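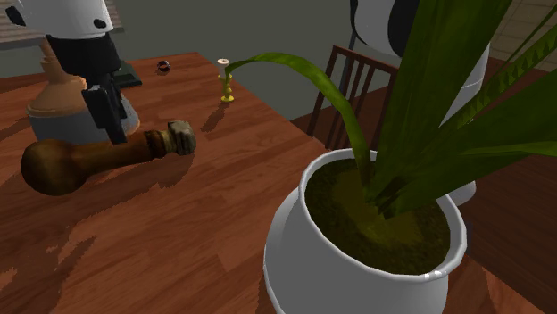
Home Talks Speakers Slides Contact

Notes, planner talk, March. Speaker: Lilibeth Castillo

Slide 3. Tutano splits the job in two: a coarse path from the sampler, then a local controller at the joints. Say why the split exists. Damián Villaseñor will take questions on the solver.

Slide 6. Show the clearance term before the results.
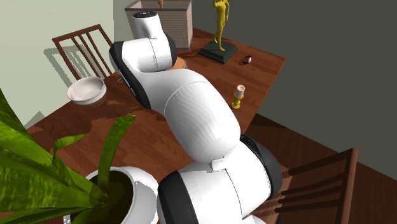
Clearance is computed per link, against padded collision meshes. Padding is one global value, and thin objects suffer most from that. The candlestick near the right edge of the table is a good case to point at: slender stem, flared base, one convex hull around both. The plant leaves are worse.

Slide 14. Replanning budget, 24 ms. Do not read the table aloud. Pause, then hand over to Damián.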